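Tarkum Water Softener: Owner's Manual
Section 4. First Fill and Start-Up

Complete Section 3 (Plumbing and Drain Line) before you begin.

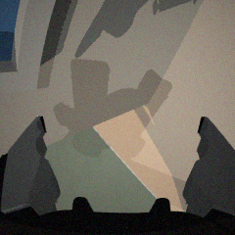

An owner wrote to ask whether the brine tank has to be filled with salt to the top before the first regeneration. It does not. One bag is enough for start-up, and the tank is easier to inspect for leaks while the level is low.

You will need: one bag of softener salt, a bucket, a flashlight, a towel, and the hardness figure from your water test. If you have not tested your water, use the strip supplied in the document pouch and follow the color chart on the back.

CAUTION: Turn off the water heater before you shut off the house supply. For gas heaters, follow the heater maker's instructions.

4.1 Filling the resin tank

1. Check that the bypass valve is in the BYPASS position.
2. Open the house supply slowly. Look at each joint with the flashlight and tighten any that drip.
3. Open a cold faucet near the softener and leave it running.
4. Turn the bypass valve a quarter of the way toward SERVICE. You will hear air moving through the tank.
5. Wait until the faucet runs without spitting, then turn the valve the rest of the way.
6. Close the faucet.

Note: The first water may be yellow or light brown. This is color from new resin. Run the faucet until the water is clear before you do any laundry.

CAUTION: Do not open the valve quickly. A sudden rush of water can push resin up into the control head. If this happens, the head must be removed and rinsed as described in Section 8.

4.2 Preparing the brine tank

1. Lift the lid and take out the packing ring.
2. Check that the float moves up and down freely inside its tube.
3. Pour in clean water until it covers the grid at the bottom.
4. Add the salt. Pellets or crystals may be used. Platholm pellets are supplied with units sold through Zesham dealers. Do not use rock salt or salt with added rust remover.
5. Replace the lid.

Keep the salt level above the water level at all times after start-up.

4.3 Setting the control head

1. Plug in the power adapter. Use an outlet that is not controlled by a wall switch.
2. Hold SET until the clock flashes. Enter the time of day with the arrow keys and press SET again.
3. Enter your water hardness.
4. Enter the capacity. The factory setting is 3000 gallons between regenerations. Leave it alone unless your installer has told you otherwise.
5. Enter the regeneration time. The factory setting is 2 a.m.

Note: On units with the Kalniņš valve, the display shows 579 for a few seconds when power is connected. This is the software number and does not indicate a fault.

4.4 First regeneration

1. Hold REGEN until the motor starts.
2. Check the drain line while the unit is in backwash. Water should flow steadily, with no leaks at the clamp.
3. Let the cycle finish. Do not unplug the unit or move the bypass valve.
4. Turn the water heater back on.

Hard water already in the heater will take several days to be used up, so hot water may still leave spots on dishes during that time. If cold water still tests hard after the first full cycle, see Section 9, Troubleshooting.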